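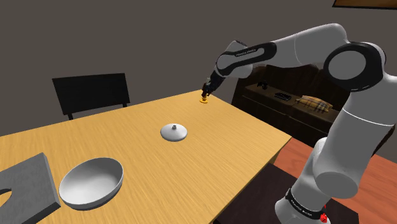 The lid table in the simulator, arm over at the far edge with the little yellow thing.

May 20, 2022

Okay, I promised myself I'd write this one up before bed, so it's going to be long and a bit all over the place. My tea is already getting cold.

The new checker went live for our whole group today. Until now it had only been running on Tùng's tables, and the rest of us still did things the old way, meaning you get your pile of simulator runs in the morning, you watch each one, you mark it good or bad or weird, you go home with eyes like boiled eggs. On a big day I could get through up to 400. I was proud of that! I had a rhythm, with my left hand on the keys and my right hand in a bag of pretzels.

This morning there were 1,913 runs from overnight and the checker had been through all of them before I had my coat off. It left 94 for people. Ninety-four, for the whole group. I got the ones from the lid table (my table, I've had it since January) and I sat there thinking, well, what do I do after lunch?

I should say I love the lid table, which is a silly thing to feel about a room that only exists on a server at Tritero. But I know it so well. The white lid with its knob, the black chair behind the table, the couch with the plaid cushion and the keyboard someone put on it when they built the room. Kam-wah swears whoever did it just emptied out a folder of furniture. I've spent more time looking at that couch than at my own.

Anyway, the checker is good at the obvious stuff. The arm goes for the yellow piece, the piece ends up where it should or it doesn't, done. I never minded handing that over. The trouble is the weird pile. The old "weird" button was my favorite and I used it a lot, for things like a piece that got there fine but slid the last bit, or an arm that stopped over the corner for ages before making up its mind. The checker doesn't have a weird. It has a score, and if the score is in the middle somebody like me gets a look.

So I went into the passed ones on my own, just to be nosy, and opened a bunch from the far-left corner, where the arm has to reach all the way across the wood.
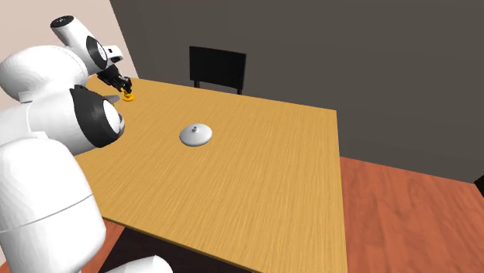

I've always been suspicious of that corner. Back in the winter I kept a page of notes on it in the green notebook, and half of what's in there is just the word "hm." And sure enough, I found a few passes today that I would have marked weird without blinking. The piece was in the right spot at the end, so the score was high, but the fingers had come down at such a funny angle and sort of scooted it along. On a real table with a real something in there, I don't think you'd want that.

I took it to Jintana and I was nervous about it, I'll admit. I didn't want to be the person who finds fault with the new thing on its first day because she's scared for her job (even if she is a little scared for her job). Jintana was lovely. She pulled up the runs, watched them with her chin on her fist, said "oh, that's ugly," and then asked if I could write down what makes it ugly. In words! With numbers if I had any!

I had 33 minutes before the group meeting and I used every one of them and came up with four sentences. It is so hard. I know ugly when I see it, I've been looking at ugly for a living, but try telling a computer what "scooted" is. How far is a scoot? Does it count if the fingers are open? Tùng helped me with the bit about measuring sideways movement before the grip closes and he was really patient, though he kept saying "define slow" until I wanted to throw a pretzel at him.

The meeting was strange. Balthasar showed his slides and there was a chart with our hours on it, one fat bar for before and one skinny bar for after, and the room went very quiet. I kept looking at the fat bar thinking, that's me, that's Nuanchan, that's the pretzels. He did say no one is being let go this year and that reviewers will move over to "case writing," which I suppose is what I did this morning without knowing it had a name. Same pay for now. Training to come, dates to come. Nuanchan asked if case writing would still be there once the cases were all written, and he said that was a fair question, and then he went on to the next slide.

We talked about it in the parking lot afterward, me and her. She's thinking of asking for the hardware side over in the Barnlow building, where the real arm is and somebody still has to reset the table by hand. She says she'd like to be on her feet again. I can see it for her. For me I'm not so sure. I liked the watching, and I don't think people believe me when I say that. There was something restful in it, putting on the radio and going down the list, and being useful in a small way over and over. Today I was useful in one big way for one morning and then I tidied my desk drawer and answered an email from the dentist.

I also had a headache-free evening for the first time in ages, so put that on the other side of the page. I cooked! Proper rice, the lemon chicken, and I even washed the pan after.

Things for tomorrow: send Tùng the run numbers from the old notebook, ask Jintana whether we get a weird button back in some form (I'm going to push for this), find out who I talk to about the training. Call Mom. Buy pretzels, smaller bag.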